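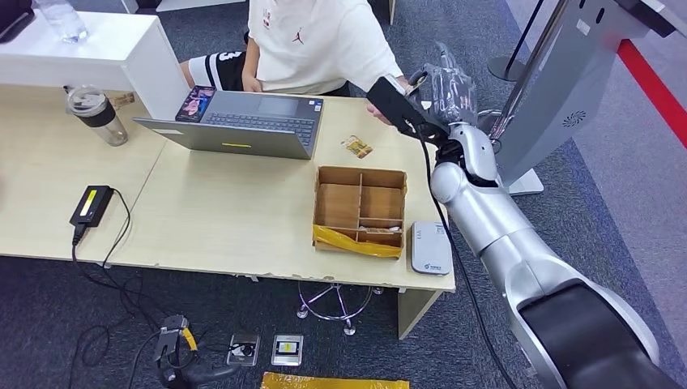 The desk at Ballen, with the bag in the gripper.

The arm was supposed to wait. That was how it had been explained to me when I took over the desk from the man who went to Ullel. If you put your hand out for the bag, the arm held still until you had taken it and sat back, and then it went for the next one. It would wait all day if you wanted it to.

I had been at Ballen since August and I had never seen it do anything else. The arm picked up a bag, brought it over the desk, and stopped. I took the bag, checked it against the list on the laptop, and put it in the box. Then I sat back. We did 500 bags in a good week. It was dull work and I didn't mind it.

The morning it went wrong, I had a bag in front of me and a line on the list that didn't match. I had my right hand out already. I stopped to read the line again. The part number ended in 14 and the list had it ending in 5, and I was trying to think whether I had made the same mistake the day before.

Then the arm moved. It didn't swing. It went straight forward, at its usual speed, toward the place where the next bag would be, and it still had this bag in the gripper. My hand was between it and the edge of the desk. I got most of my hand out. The gripper caught two fingers against the wood and went on pushing for what felt like a long time, and then it stopped with a click and a message came up on the laptop. The message said OBSTRUCTION.

I pulled my fingers free. They were white and then they were red. I could bend them. I pushed the stool back as far as it would go and called the supervisor, and while I waited I kept my eyes on the arm. It stayed where it was, holding the bag.

The supervisor asked what I had done. I said I had reached for the bag.

"Did you sit back?"

"No."

"You must have sat back."

I said I hadn't. She wrote it down, and I could see from the way she wrote it that she had put a question mark at the end. She was fair about most things, but the arm had been there longer than I had. She sent me to have the hand looked at and she left the power off until I came back.

I signed a form in the first aid room. There was a box for the cause, and I left it blank.
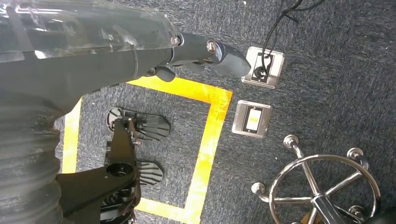

Ballen, 28th March

The technician came up from Ronau before lunch. Ronau had the service contract, and Dogar, who built the arm, would only talk to Ronau. He walked around the yellow tape on the carpet and asked if it had ever been moved. I said not by me. He checked it against his drawing and it was where it should be.

"It's not the tape, then," he said.

He connected his own computer and read for a while. I stood on the far side of the desk. My fingers had gone purple at the nails by then and I kept that hand in my pocket.

He asked me how long I usually took to pick up a bag. I said a couple of seconds. He asked how long I had taken that morning, and I told him about the line on the list.

"Twelve seconds," he said. "It waited 12 seconds and then it decided you'd gone."

He turned the computer so that I could see. There was a setting for the wait. It used to be blank, and blank meant forever. The last update had put a number in it. The update had gone in at night, in the winter, and every day after that the arm had been ready to move with a hand in front of it. I had just been quick enough.

"Who put the number in?" I asked.

"It's a default," he said. "It came that way."

He cleared the setting. Then he taped a rolled-up glove to a broom handle, held it out where my hand would have been, and had me start the arm. It brought a bag over and stopped. We stood there. He looked at his watch and I looked at the glove. After a few minutes he said that was enough, and we did it again, 5 times in all - the last one with him eating a sandwich in his other hand.

The arm didn't move.

"They have the same one at Ullel," I said.

He had already closed the computer. He looked at me, and then he opened it again and asked if there was a phone he could use.

I showed him the one in the hallway. He was on it a long time. The supervisor came by and asked if she could put me back on the desk that afternoon, and I said I would like to hear what Ullel said first. She didn't argue. She took the form out of her folder, the one with the blank box, and gave me her pen.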